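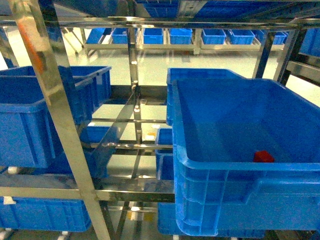
Hi all, picking this up again now that I have real quotes.

> On Oct 11, 2021, Beca Wynne wrote:
> Is 2 spare sets of fingers enough for the first year? And do we need new bins too?

I'd go for 4 sets, Beca! Bakberg wants up to 7 weeks for delivery, and finger pads are the thing I'd hate to wait on.
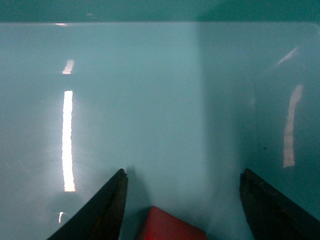 As for bins, please let's keep the blue ones and put the money into the wrist camera – glossy plastic throws back every ceiling light, so I want Claterik to quote the better lens as its own line. Narkside can have whatever's left for training.

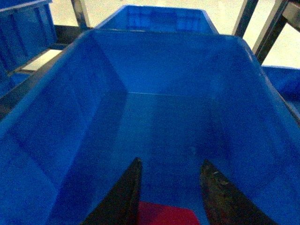 *Fingers open over a red piece in one of the blue bins.*

Send me your numbers and I'll redo the sheet.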